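Boards > Old Iron > Workstations and Towers > Memory, again

Wednesday, opened by jkotian

**Two sticks in, one stick counted**

jkotian wrote:
I have an old tower on the bench that my brother-in-law gave me instead of the money he owed me. Gray case, green board, Quadro card, and a fan that sounds like a man clearing his throat before a speech. It had one memory module in it when it arrived. I bought a second one to match. The machine sees the first and ignores the second the way my kids ignore me.

Things I have tried: turning it off and on. Turning it off and on while angry. Taking the new one out, looking at it, putting it back.

What do I do before I pay for another one?

– Jagadeesh

poduval_s wrote:
Which slot did you put it in?

jkotian wrote:
The one next to the other one. It seemed friendly.

poduval_s wrote:
There is your trouble. On a lot of boards from those years the slots are paired by bank, and the pairs do not have to be neighbors. Look for the tiny print beside the slots. If it has been worn off or hidden under dust, find the manual. If you can't find the manual, welcome to the hobby.

jayanthi.m wrote:
I would not go straight to pairing. Half the time when somebody here says "it doesn't see the second stick," the second stick isn't all the way down. People are scared of the force it takes. They push until it feels rude and stop there. Take it out and do it again and mean it.

Also: does the new one work alone, in the slot where the old one lives now? That takes five minutes and tells you more than the rest of this thread is going to.

poduval_s wrote:
He said he put it back in.

jayanthi.m wrote:
He said he looked at it and put it back. I've seen how people put things back.

jkotian wrote:
I feel discussed.

Tried it alone in the first slot. One long beep, a pause, then the same beep. The old stick alone in that slot boots fine.

elango_m wrote:
Then it's the stick or it's the wrong kind of stick. What does the label say? Post every letter, including the ones you think are decoration. There are modules that fit the slot perfectly and have no intention of working in it, and the sellers know this and list them all under the same heading.

jkotian wrote:
The label says Bosberg, then a lot of digits, then a sticker from the seller over the rest of the digits. I peeled the sticker and the digits came with it.

elango_m wrote:
Of course they did.

rekha_d wrote:
Before you bin it, clean the contacts. I have a drawer of "dead" memory from other people and more of it works than doesn't. Soft white eraser, a few light strokes along the gold edge, brush off the crumbs, done. Alcohol on a lint-free cloth if you want to feel professional.

poduval_s wrote:
Please don't tell people to use erasers. Gold plating on those edges is thin and an eraser is an abrasive. Every stroke takes some of it with it. Alcohol only.

rekha_d wrote:
I've been doing it for years. I said light strokes. I didn't say belt sander.

poduval_s wrote:
And in those years how many of them did you go back and check a second time?

rekha_d wrote:
They're in machines, Subbarao. They're working. I don't visit them.

elango_m wrote:
I'm with the alcohol party, but the eraser has saved me twice when I had nothing else in the house. If the stick is already for the bin, what are you protecting?

jkotian wrote:
While you were arguing I did the alcohol. Same beep. Then I did the eraser. One shorter beep and it booted! I'm not saying who won.

rekha_d wrote:
I am.

poduval_s wrote:
You reseated it three times in the process. The reseating fixed it.

jayanthi.m wrote:
Which would make it my win, thank you. See my first post.

jkotian wrote:
So the new one works alone in the first slot. With both in, side by side, it still counts only one. I think we're back at Subbarao's banks.

Does anyone have a procedure? Written out, for somebody who was not raised by engineers? My manual is a download for a Revus board, and mine may or may not be a Revus board. The tab in the corner where it should say is blank.

rekha_d wrote:
I wrote this up for my nephew when he inherited a similar lump. He's managed it without calling me, so it must be all right. I've left out the parts about his posture.

1. Shut down and switch off at the back. Pull the cord. Hold the power button in for a few seconds to drain whatever is left.

2. Lay the tower on its side and take the panel off. Put the screws in a cup. Everyone believes they will remember where they put the screws.

3. Touch bare metal on the case before you touch anything else, and again whenever you've wandered off for tea and come back.

4. Move cables out of your way, gently. If a ribbon is pulled tight across the slots, unplug it at one end and note which way around it went.

5. Open the clips on the slot. Some boards have one at each end and some have only one that moves. If it doesn't want to open, it's probably the one that doesn't.

6. Hold the module by its short ends or the top edge and keep your fingers off the gold. Find the notch and the matching ridge in the slot, and line them up before you push. If they don't match, stop. Nothing good has ever come after that. 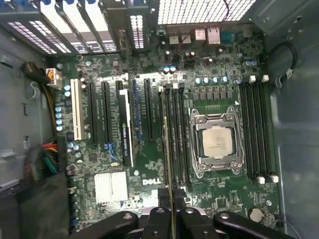
7. Press straight down with even weight on both ends until the clips come up. It takes more than you'd like. If one end is down and the other isn't, take it out completely and start over, don't rock it.

8. For two modules, use the first slot of each bank. On most boards of that age the matching slots are the same color, but read the print if there is any.

9. Cord in, power on, panel still off. Keep your sleeves out of the fan. Check the memory count before you close anything up.

poduval_s wrote:
I have no quarrel with this except step 8. On my old Bognár the matching colors were the ones you must NOT use together with two sticks. I lost a weekend to it.

rekha_d wrote:
That's why it says read the print.

elango_m wrote:
I'd add one between 2 and 3: blow the slots out. Canned air, short bursts, can upright. I have taken a whole moth out of a memory slot.

jayanthi.m wrote:
Was the machine working with the moth in?

elango_m wrote:
Better than it does now.

jkotian wrote:
Followed the list. Skipped one slot, pressed until I heard something in my wrist and then something in the clip. It counts both now. I ran the memory test while I ate dinner and it came up clean on the first pass.

So: dirty contacts, or bad seating, and on top of that the wrong slot. I leave the credit to be divided among you by weight.

poduval_s wrote:
Let it run overnight. One pass is nothing. I had a stick that went 56 passes before it threw an error.

jayanthi.m wrote:
Who runs 56 passes?

poduval_s wrote:
A person who wants to know.

elango_m wrote:
Jagadeesh, while the side is off, look at the capacitors. Tops should be flat. If any are bulging or have brown crust on them, the memory is the least of it. Lots of towers from those years have that problem and it looks exactly like bad RAM until the day it doesn't start.

jkotian wrote:
Checked with a flashlight. All flat, as far as I can tell. The dust on the fan has formed a sort of felt, which I may keep.

The seller has now answered my email from before all this. He offers me 110 rupees back "for the inconvenience" if I leave him a good review.

rekha_d wrote:
Take it and buy an eraser.

poduval_s wrote:
Alcohol.

Contact the moderators | Clelura Boards, all posts copyright their authors | Back to top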